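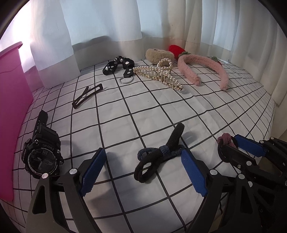 Work & Industry > Features > Automation

Print this article | E-mail this article

The New Work at Brundska

A returns business in Tranura is teaching machines to sort small goods. Its employees are the teachers.

For most of its history, the returns department at Brundska depended on fast hands and a good memory. Goods came back from shops and online customers in mixed sacks. A sorter emptied each sack, separated the contents, checked them for damage and sent them on to be repacked, repaired or written off. The company handles 2,000 small articles on an ordinary working day, and until last year every one of them was lifted, turned over and put down again by a person.

That is still largely the case. What has changed is that part of the staff now spends part of each shift away from the sorting line, picking up the same kinds of goods with hand-held grippers. The movements are recorded. The recordings are used to train the Olement cell, a pair of robot arms that Brundska is introducing at its Tranura site and, if results permit, at its smaller depot in Onyeka.

The choice of goods has been left mainly to the sorters, who know which articles cause trouble. Boxes and rigid packages were dealt with early and receive little attention now. The sessions concentrate on personal accessories: elastic hair ties that tangle with one another, snap clips that lie flat against the cloth, claw clips set with imitation pearls, padded headbands, key rings, wristwatches with their straps attached. An experienced employee can free a hair tie from a pile without appearing to think about it. Doing so with two stiff fingers takes patience, and the operators are asked to keep the slow attempts along with the quick ones.

Twenty employees have been trained for this work. They volunteered for it, and management states that no one was moved from the line against their wishes. A session lasts no longer than two hours, after which the operator returns to ordinary duties. The limit was requested by the staff representatives, who were concerned about strain on the wrist and forearm, and it was written into the agreement before the first recordings were made. Operators also receive a supplement to their hourly pay for the time they spend recording.

The sessions are held apart from the main hall, in rooms with curtains and daylight. A patterned cloth is laid out, the goods are spread across it, and the operator works with a gripper in each hand. Supervisors do not stand over the work. Each operator decides which article to take up first, and the arrangement on the cloth is changed often so that the recordings do not all follow one pattern.
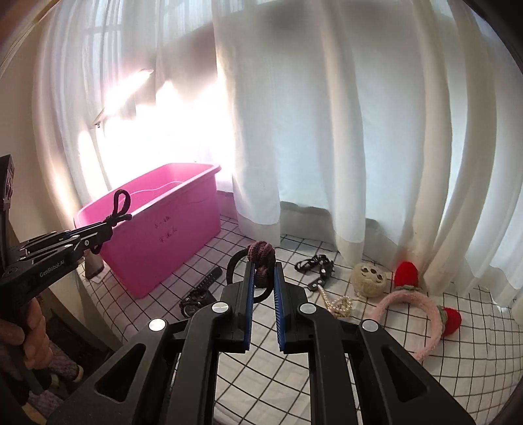
One written reply to the company's April staff survey held that the sessions were the first time in years that management had asked how the job was done, and that it was "a strange way to be noticed, by teaching your replacement." The writer added that the work itself was pleasant, and asked for a plain statement of how many sorting positions the company expected to keep once the cell was running.

Similar questions appeared in many of the replies, and the company's answer has been only partly satisfactory to those who asked them. Brundska has committed itself in writing to no compulsory layoffs in the returns department for five years. It has not committed itself to filling positions as people retire, and it has been open about the fact that the department will probably become smaller. Staff representatives accepted the agreement on the ground that the earlier practice, under which temporary workers were taken on before each holiday season and released afterward, offered no security at all to a large part of the workforce.

The effects on daily work are already visible. Sorting at Brundska used to be a job without grades. A person who had been there for a month and a person who had been there for a decade did the same work for nearly the same wage, and the difference between them showed only in speed. The recording program has made the difference matter in other ways. Operators who can explain why a certain clip should be taken by its side, or why a strap ought to be straightened before a watch is lifted, are now asked to review the recordings of others. Two of them have moved into full-time positions preparing material for the Olement cell – a step for which there was previously no route in the department.

Not everyone has benefited. Employees with arthritis or old hand injuries, several of whom are among the most knowledgeable sorters, found the grippers uncomfortable and withdrew. The company has since allowed them to take part as reviewers, at the same supplement, though this came only after a complaint. Others have objected to the recording itself. The cameras are mounted to show the goods and the gripper fingers, but an operator's hand may come into view, and some employees did not wish any part of themselves to be kept on file. The agreement now provides that a recording will be deleted on request, without a reason being given.

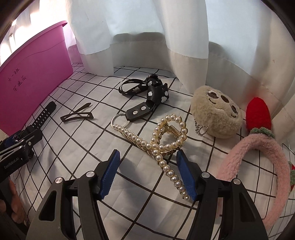 Progress with the cell has been uneven. It deals reliably with solid articles that hold their shape. Soft and springy goods remain difficult, and articles that lie touching one another are more difficult still. During a trial in the spring, the cell was given 500 mixed accessories and the results were compared with those of the regular line. The line was faster by a wide margin. The cell made fewer errors in sending goods to the right destination, but it left more articles behind on the surface, and these had to be collected by hand afterward.

This last task has become a source of irritation. Sorters report that clearing up after the machine is duller than the work it took over, as it consists almost entirely of the awkward cases with none of the easy ones between them. The department has responded by rotating the duty at the midmorning break, and the representatives have asked that it be counted as recording time for purposes of pay. The request is under discussion.

There is also the matter of what the recordings are worth, and to whom. Under the present terms they belong to Brundska. Employees have proposed that, should the material ever be sold or licensed outside the company, a share be paid to those who made it – including those who have since left. Management has described the proposal as reasonable in principle and has asked for time to study it. A decision is expected before the Onyeka depot begins its own sessions.

Until then the Tranura rooms remain in use on both shifts. New operators begin with the larger clips and proceed to hair ties in their second week.

Print this article | E-mail this article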